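About us

Hello, and thanks for clicking on the dullest-sounding page of any website! I'll try to make it worth your while.

I started Zisov with one second-hand robot arm and a room at Prornside that had a sink in it and not much else. We're a small outfit. We teach robot arms to do kitchen-sized jobs, weighing and scooping and tipping and putting lids on, and we do a lot of showing people how it's done, because I came to this from teaching evening classes and I've never managed to stop. If you ring up and ask whether you can come and have a look, the answer is nearly always yes.

The open days are what most people know us for. The first was in May, two years after we moved in, and I'd put out a dozen chairs and a plate of biscuits. We ran out of both before lunch. Last time we had 294 people through the door, which for a unit our size meant a queue down the ramp and me apologising to the tyre place next door (they were very good about it, and two of them came in for a go).

What do you see if you come? Mostly you see the benches, working. I'm not keen on the sort of demonstration where a robot waves at you and plays a tune. I'd much sooner you watched a pair of arms try to get beans out of a tub and into a bowl on the scales, and saw for yourself how fiddly that is. Beans roll. They hide in corners. A child of four can do it without thinking and it took us most of a winter to get anywhere near.

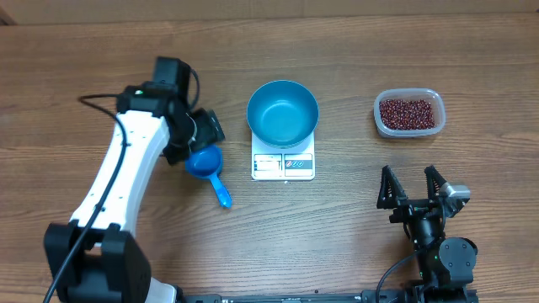

People always ask why beans, and the answer is that they're cheap, they don't go off, and you can sweep them up. We did try rice. I'm still finding rice. Lentils were better but they get into the gaps in things, and flour was banned after one afternoon. We get through so many scoops and tubs that the woman at the cash and carry thinks I run a nursery.

The weighing job itself is called Kanora, and it's the thing we're proudest of. It began as a request from a community kitchen that packed dry goods into bags by hand and wanted to know if some of the measuring could be done for them. It's grown a good bit since then. During the last full run we did 2,451 scoops and kept notes on every one, good and bad, and the notes are in a folder by the kettle for anyone who wants to leaf through. Plenty of visitors do! The bad ones are more popular.

You're welcome to have a go yourself as well. We keep one bench set up so that visitors can drive an arm by hand, slowly, with one of us standing by. Most people grip far too hard to begin with and then get the hang of it in ten minutes or so. Children tend to be better at it than their parents and I've stopped pretending to be surprised.

We also take things out on the road. Pangaribuan is our travelling kit, a pair of arms, a folding table and a very heavy box of spares, and it's been to school halls, a library, a county show and one extremely windy marquee. It needs a plug socket, a level floor and somewhere to park the van reasonably close, please, as my back isn't what it was.

A few practical bits. School groups are free and we can take one class at a time. Grown-up groups pay a small charge towards tea and electricity. There's step-free access from the car park, and the benches in the front room can be reached comfortably from a wheelchair. Please tie long hair back and leave dangly scarves on the hooks. Dogs can come into the office but can't go near the beans, for reasons that are in the folder.

If you'd like to hear about the next open day, ask to go on the list. There are around 700 of you on it now and I write to you twice a year, at most, usually late at night and with spelling mistakes.

Page last updated 9 October 2023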